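Independent project time with Year 2, how long per week?
Posted by Iko, 2026-09-14

We want to start passion projects with a class of 28. I can spare 70 minutes a week. Is one block better than two short ones?

miettinen
Two short ones at that age. Mine lost the thread after half an hour. Start with one shared topic so they learn how to ask a question they can look up.

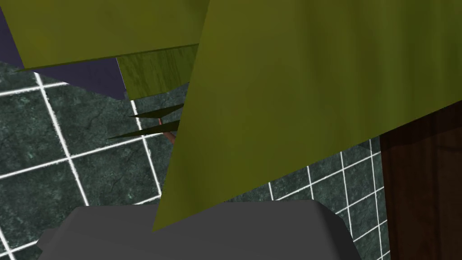 Keep each child's question on a card in their tray and go back to it at the start of every session.

Veltent
depends on the class. we do one block on the last afternoon and its fine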